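Thursday, late

Rain all day, so the great Falledside clean-out finally began, with the hall cupboard. Wilma was in charge. I was in charge of agreeing with her.

By lunch we had one garbage bag, one box for the op shop and a third box labelled "Ask Ruben", who is in Grivell until the weekend and can't defend himself. The fondue set went in there. So did the tennis racquet, although I'm fairly sure it's mine.

At the back, behind the vacuum, was the sack of alphabet blocks. Wilma wanted them gone. I said I'd just check them over first, and that was my afternoon. I tipped them out on the good marble table, the grey and white one we're not allowed to put a hot mug on, and made a cup of tea to help me think.
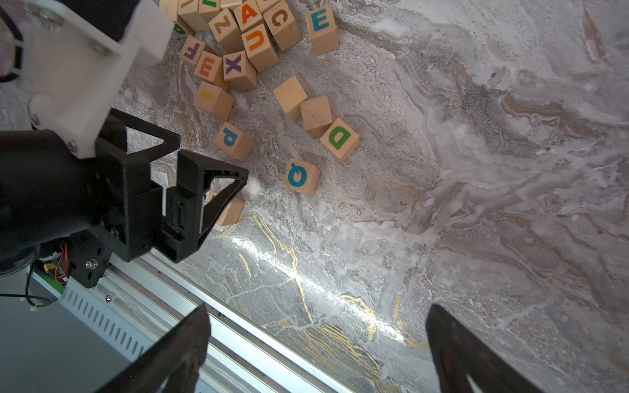
My plan was to spell something nice for Soledad's little one, who gets them next if Wilma relents. There's a Q, naturally, and an X. I could offer the child FACE, or DUNCE, and I don't think either is the right note for a second birthday.

Wilma came in at four, looked at the table, and asked how the checking was going. I said it was delicate work. She has started on the linen press without me - I could hear the sighing from here.

Blocks still out. Ate toast standing up at the bench. Must ring Golnar about the fondue set before Ruben gets home.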